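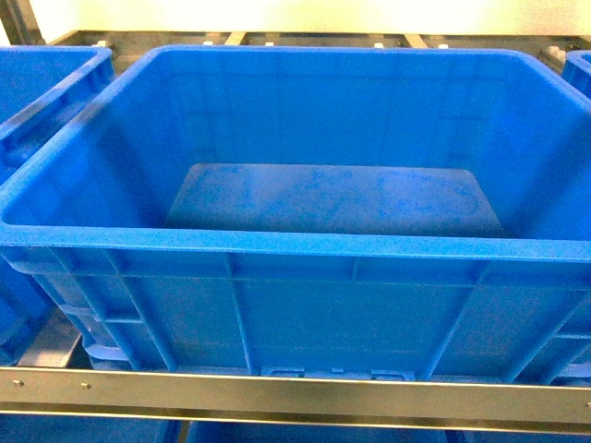 MERTON, October

Furukawa Crate Notes
README, second revision

What this is

A folder of notes and one spreadsheet about the blue plastic storage crates on the metal racks in the Merton stockroom. I put it together after hearing, for the third time, that moving from cardboard to crates had "solved" storage. I don't think it solved storage. It may have solved wet cardboard. Read the notes with that in mind, and read my opinions as opinions.

The crates came through Itport, the shipping supplier we already used for tape and labels. The order was for 77 crates. The first delivery was short, and the second arrived with a different packing slip, so the spreadsheet has a column called "batch" that I would not trust for anything serious.

What's in the folder

crates.csv has one row per check of a crate. There are 774 rows.
notes.txt has whatever the person doing the check felt like typing.
labels.txt is the list of shelf labels, old and new. The old ones are still used in the first 300 rows.

Columns

crate: the number on the tag. Tags fall off. A crate that lost its tag got a new number, so one crate can show up as two.
shelf: rack letter and level.
state: empty, part, full. "Part" means anything from one glove to a crate somebody could still close their hand over. I asked for a better scale and was told this one was simple.
floor: clean, marked, damaged. See below.
rim: ok or split.
batch: see above.

About "empty"

A crate is empty when there is nothing in it. The one at the top of this page is empty. I spell this out after finding rows where "empty" was entered for crates holding packing paper, on the theory that packing paper doesn't count. It counts. I fixed the ones I could match to a note and left the rest alone.

About "marked"

This is the weakest column. The floor panel in these crates can look mottled, with lighter and darker blue patches. Is that wear, or just the texture of the plastic? From a look down through the open top, I can't say, and I doubt the people who filled in the column could either. Mitsuko Kamata checked some of the same crates I did and we disagreed often enough that I'd drop the column from any comparison. She would keep it. It's still in the file.

Size and fit

The supplier's sheet says the crates use shelf space better than boxes. Maybe. The walls slope in toward the floor, so the opening is bigger than the bottom, and anything square leaves a gap low down. The thick rolled rim also takes up width. Side by side on the rack there is only a narrow space between one crate and the next, and I would want to know how much of the shelf is rim before repeating the claim. Shelf widths are not in the file. They should be.

The ribs on the outside are another thing people bring up as proof of strength. I have no load figures, and "rim: ok" only means that the person checking saw no split. Labels also have to go in the flat areas between the ribs. Stuck across a rib, they peel.

Known problems

Almost 60 rows have no shelf.
Crates on the top level were checked less often, for the obvious reason.
The Mornilau racks were added late and use a different letter order. Don't merge them by letter.

Using it

Fine for finding out which shelves tend to have spare crates. Not good enough to decide whether to buy more, though I expect it will be quoted for that anyway. Corrections go in notes.txt with your initials and the crate number.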